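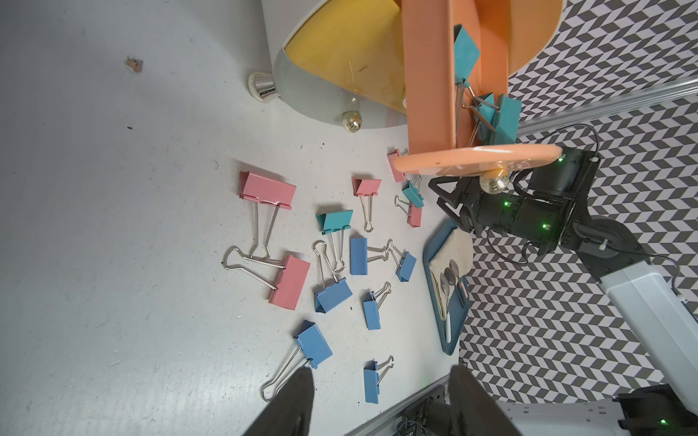
7th January

Glue test for the spine repairs, continued. Siiri Seppälä wants an answer before the Plulholm boxes come, so I started with the two pastes we already have in the cupboard.

Wheat paste, the batch from November, went through the sieve again. It still has lumps. I mixed 100 ml of it with a little methyl cellulose and brushed it on the Grunow paper, three strips along the grain and three across. The across strips curled much more, as Jana told me they would.

Clips: the small ones leave a mark on the soft board if there is no card under the jaw. Please use card always. I forgot it on one strip and must repeat it.

The Kinnunen press is still stiff on the left side. Getachew put oil on the screw, I did not try it after.

To do:
Peel the strips tomorrow and write the results in the blue book, not on loose sheets.
Ask Ildikó if the linen thread is ordered. We have nearly 2 m.
New sieve?

Humidity in the room I did not write down in the morning. Sorry.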